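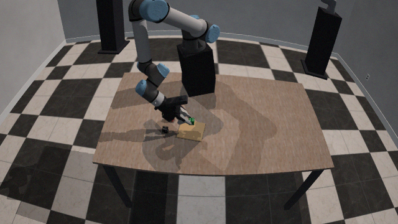
Table and checkered floor.

July, very late, kitchen window open

I made it up Brison today!! I am writing this with my feet in a bucket and I don't care, I want to get it down before I fall asleep and lose the good bits.

Left the house at a quarter to five in the morning. The road through Willey was completely empty and there was mist lying in the hayfields, just the tops of the round bales poking out. I had the windows down and was singing. Parked at the Vuleck trailhead by half past five and there was one other car, so I got the spot under the big maple, and that turned out to be the best decision of the day when I came back to a car that wasn't an oven.

The first mile is nothing, an old logging road with grass down the middle. I picked wild strawberries the whole way along it, the tiny ones that taste like candy. Then you cross the creek (boots off, water so cold I yelled) and the trail stops being polite. It goes straight up. Whoever laid it out had never heard of a switchback, or had heard of one and didn't approve. 2,094 feet of climbing from the creek to the top, and my legs can vouch for every one of them.

Around the halfway point the woods change and I love this part so much. All the beech and maple just quits and you're in spruce, and it's dark and it smells like Christmas, and the moss is so thick it has swallowed whole logs. I heard a hermit thrush and then another one answering it from lower down. I stood still for ages with my mouth open. I have tried to tell people what that bird sounds like and I always end up waving my hands. A flute in a stairwell, maybe.

Saw a toad the size of my thumbnail. Also a porcupine, up a tree, asleep or pretending.

The ledges were harder than I remembered. There's one slab where you have to trust a root, and I had a little talk with myself at the bottom of it. Last time I tried this mountain I turned around right there - that was the spring with the ice - and I've thought about that slab more than is reasonable. Today it was dry and warm and I put my foot on the root and went up it in four moves. Four! I laughed out loud at the top of it.

And then the summit. 2,954 feet, so not a giant, but it's bald on the south side and you can see everything. Essien Pond was down there looking like a dropped coin, and past it the ridges went blue and then paler blue and then I couldn't tell which ones were cloud. Wind just strong enough to keep the flies off. I ate my cheese sandwich and then I ate the other cheese sandwich, which was meant for the way down. The blueberries up there are still green, but there are tons of them, and I'm already planning to go back with a bucket. (A different bucket from the foot one.)

Signed the register in the little tin box. It was entry 23 on the page. Somebody above me had drawn a very good moose.

Coming down was slow. My knees don't like down. I used both poles and took the slab on my backside with no shame at all, and there's now a hole in my gray hiking pants that I'll have to patch. I met a family coming up near the creek with a beagle that was having the best day of its life, ears inside out. They asked if it was much farther. I said it gets really pretty soon, and it does.

Stopped at the farm stand in Willey on the way home for corn, but it was too early for corn, so I got 3 quarts of peas and a jar of honey instead. Shelled the peas on the back step and ate most of them raw out of the bowl. Dinner was peas, toast and a fried egg, and then another fried egg.

Things to remember for next time: more water, I ran out before the creek. Wear the wool socks, the thin ones bunch up and I have a blister on my left heel that deserves its own zip code. Bring the bird book. Bring a third sandwich.

I keep thinking about the north side trail now. The map at the trailhead shows it coming up from the far end of Essien Pond, longer but not so steep, and you could swim at the finish. August, if the heat breaks. I'm going to look at the bus times in the morning, to see if I could go up one side and down the other.

Water in the bucket has gone cold. Bed.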